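Packing bench partner wanted, Zatonholm (training given, two places)

Posted 11 Aug 2023

Hello, and thank you for stopping to read this. We are Manzano, a stationery packer on the edge of Zatonholm, and we put together sets of pens, markers, rulers and the like for schools, offices and the odd wedding planner who wants every guest to have a matching pen. If you bought a boxed set in a shop near here, there is a fair chance it went across one of our benches first.

We are looking for two people to join the packing room from October. The job has changed a good deal in the past year and I would like to tell you how before you apply, so please put the kettle on, as I do go on a bit.

Until last spring all our small sets were packed by hand from start to finish. You took a case, you filled it, you checked it, you closed it, and then you did it again until your tea break. Plenty of us liked that, and I was one of them, but it was hard on the wrists and we lost good people to sore thumbs. We now have a two-armed bench, which we call Pokum (the name came from a grandchild and it stuck), and it is learning to do the filling. Your job would be to work alongside it: setting out the work, showing it new sets, putting right what it gets wrong, and deciding when a case is good enough to go out with our name on it.

I know what some of you will be thinking, as we thought it too. When Pokum arrived there were seven of us in the room and there are still seven of us now. What has changed is the day. There is less reaching and pinching and more looking and thinking, and that suits some people better than others. Carmela Villanueva, who trained most of us, was frank that she missed the rhythm of hand packing, and so we have kept one hand bench going for short runs and fiddly orders. Everyone takes a turn on it, and you would too.

A normal shift might go like this. You collect the day's list from Bohdan Pasichnyk, who plans the orders. You lay out the first set, run Pokum through it slowly and watch where the fingers go. If it fumbles, you stop it, move things, and try again. You write down what happened in the bench book in plain words ("dropped the green one twice, fine after I turned it round" is perfect). In the afternoon you check finished cases and help with the hand bench or the labels. Our catalogue has 407 different sets in it, so I can promise you some variety.

What we would like from you is patience, a tidy way of working and good colour vision, or a willingness to tell us how you manage without it. You don't need to have worked with machines before. Rokeya Kumarasinghe came to us from a school kitchen and she is now the person we all shout for when an arm stops halfway. Please do be comfortable saying "I don't think that's right" to whoever is standing next to you, including me.
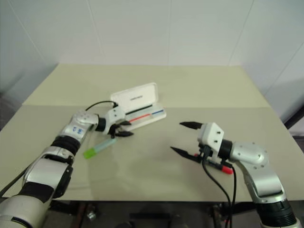 Marker sets are where most new starters begin, and I think they are a kind place to learn. The pieces are a friendly size, the colours tell you quickly if something has gone in the wrong slot, and a case can be emptied and done again as often as you like. Once you are happy with those you would move on to the mixed sets, and Aurelio Prieto will sit with you for as long as you need.

Now the practical side. Both places are permanent after a trial period, on the same pay scale as the hand packers, and nobody's rate depends on how fast the bench runs. Early and late shifts swap every fortnight. The Jaltov bus stops at our gate. Stools and benches can be set to your height, and we are glad to talk about part-time hours.

To apply, write us a letter or ring the packing office and ask for me. A page is plenty. Tell us about a job you have done carefully, at work or at home, and what you did when it went wrong. We will invite people in for a morning so you can try the bench and meet everyone before you make up your mind, and we'll give you lunch.

With warm wishes,
Iker Palacios
Packing room lead, Manzano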